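Before We Sign for the Second Cell

The money for a second two-arm assembly cell at the Clisurholm shop is on the agenda again, and most of us have now heard the pitch at least twice. The supplier quote from Bradevora came back in April and the slides look good. I have been asked to write up the buying side for this newsletter, so I will say up front that I would hold off, and then go through the numbers and the gaps so that people can argue with me properly.

Start with the price. The figure everyone repeats is the price of the arms and the controller. It leaves out the grippers, the spare fingers, the bench, the cable guides, the guarding if the insurer wants it, and the hours our own people will spend teaching the thing a job. When we bought the first cell, those extras came to 15 percent on top of the quote, and that was before anyone had logged a single hour of setup. The new quote has one line called "accessories" with no breakdown under it. I have asked for one. If it arrives before Saturday I will pin it up next to the coffee machine.

Then there is the work we want it to do. Flat-pack furniture sounds easy on paper: a top, four legs, some sockets. The large white table is the piece we picked for the Gekville order, and it is the piece the business case leans on. The case assumes that once the arms can handle one leg, they can handle every leg, on every size, for every customer. I don't think that follows. A molded plastic top is light and will slide on a slick bench cover, and a long tube gives an arm plenty to pull against in the wrong direction. A person steadies the top with a hip or a forearm without thinking about it. The cell has two grippers and both of them may already be busy.

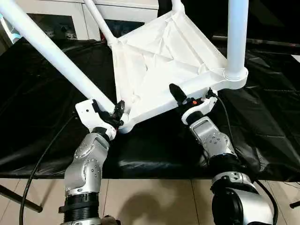

Work on the white table or stool, upside down on the bench, with the left gripper closed at the base of one leg.

Look at how much of that job depends on where the corner sits in relation to the arms. The case talks about reach as a number on a data sheet, but the useful question is whether both arms can get to all four corners without someone walking over to turn the table. If a person has to turn it, that person's time belongs in the budget. I could not find it there. I also could not find anything about lighting, and white plastic under bright light is a poor thing to ask a camera to look at. Glare may be a cheap fix. It may also mean a new hood and new lamps, and I would like to know which before we order.

Cables are a smaller worry, but they are ours to pay for. The first cell has cables running down off the bench and over the floor tiles. Anyone planning for two cells side by side should draw the cable runs first and the benches second. The floor plan in the proposal shows two neat rectangles and no cables at all.

The supplier says the payback is four years. Their sums use two shifts. We run one, and we have run one for as long as I have worked here. On one shift, with the extras added back in, I get closer to roughly 7 years, and that allows nothing for a replacement gripper or for the weeks when the Gekville order is slow. Somebody better with spreadsheets should check me on this. My sheet is in the shared folder under Planning, in the tab marked "one shift".

Lương, the leasing outfit that financed our wrapping machine, has offered a lease with a get-out at the end of the first year. The monthly cost is higher and I can hear the groans already. Still, a lease would let us learn what the second cell can do on our own parts before we own it - and it would keep the supplier answering the phone.

What I would want in hand before any signature: a full list of extras with prices, a trial on our own table using our own bench cover, a written count of how often a person had to step in during that trial, and a floor plan with the cables drawn on it. Training should be quoted separately, by the day, with travel included.

The vote is at the next planning meeting, 4 p.m. in the break room. Questions for the supplier can go in the tray by the time clock, and please write the part number on them if your question is about a particular part.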